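Robots on the Floor: Your Questions, My Answers

Posted by Ilze Ots, Tuesday, December 30, 2025

Hi all! I run the day shift at the Ordale building, and ever since the two picking arms went in at Alach Hall I've been getting the same questions in the hallway, in the break room and once in the parking lot with my groceries in my hands. So I've put the answers in one place. If yours isn't in here, come find me (just not in the parking lot, please).

Are the robots taking our jobs?

Nobody on our crew has been let go over this, and I asked that question myself before I agreed to help with the changeover. What has changed is the mix. We used to have three people per shift doing nothing but crate work – bending, lifting, sorting, setting down, all day long. Now one person minds the arms and the other two have moved to returns and packing. I can't promise you what the company will look like in ten years, and I'd be suspicious of anybody who did. If a job is going to change, you'll hear it from me at the start of shift and you'll get a say in where you go next.

What do the arms do all day?

Small stuff, mostly. They pick single items out of crates, put single items into crates, and pick up what's been dropped on the floor if it's the right size. They're fine with boxes and bottles. They're pretty bad with anything floppy, and they hate shrink wrap. Last I checked, the list of items they're cleared to handle had 743 entries, and the full catalog is a whole lot longer than that, so there's plenty left for hands.

Are they faster than we are?

Nope! Eduardo-from-nights fans will be happy to know a good picker still beats an arm easily over an hour. The arm just doesn't slow down after lunch. On a normal shift the pair of them get through almost 800 picks, and the person minding them steps in when something slips or gets stuck.

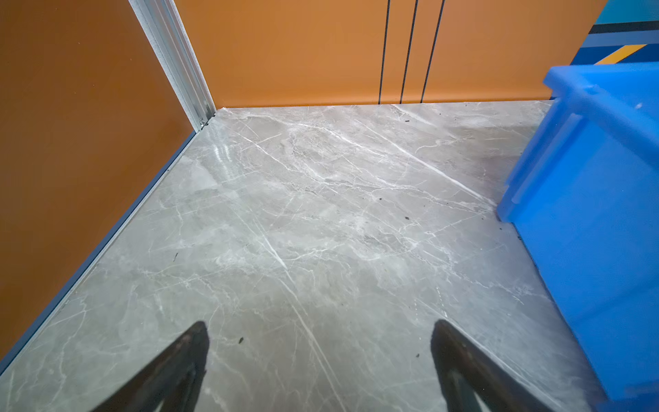
The other thing people ask about speed is whether your own numbers get compared with the machine's. They don't. I was stubborn about that one in the planning meetings, and it's written into the shift rules now. Your targets are the same as they were last spring.

Who trains me, and do I get paid for it?

Yes, you get paid, at your normal rate, on the clock. I do the first session and somebody from Eichhorn (they handle the service contract) does the second. You'll learn how to pause an arm, how to clear a jam, how to swap the finger pads and how to fill out the fault sheet. No programming. I can barely work my TV remote and I passed.

Is it safe to stand next to one?

Stay out of the work area when it's running. If you need to reach in for any reason at all, hit pause, wait for the light to go steady, then reach. Please don't try to be quick about it! I know it's tempting when one little bottle has rolled away, and I've caught myself leaning in too. Long hair tied back, lanyards off, sleeves snug.

Do we still have to sweep?

Ha, yes. The arms don't clean up after themselves. Quick sweep at the start of shift and another one at handover, crates pushed back where they belong afterward.

Can it see me? Is it recording me?

There's a small camera down by the fingers so it can find what it's picking up. If your hand is in there, then sure, your hand can be in the video. The clips are kept for 60 days and the service people look at them when there's a fault. They aren't used for attendance or breaks. Anyone can ask me to pull up a clip and show them what it looks like, and a few of you already have.

What if I just don't want to work with them?

Tell me. A couple of folks said so right away and they're happily on returns. I'd rather know than have you grit your teeth through every shift – you can change your mind later, too.

Are we getting more?

The Wulten site is supposed to get one in January. For our building there's nothing ordered that I know of, and I'll update this page when I hear different.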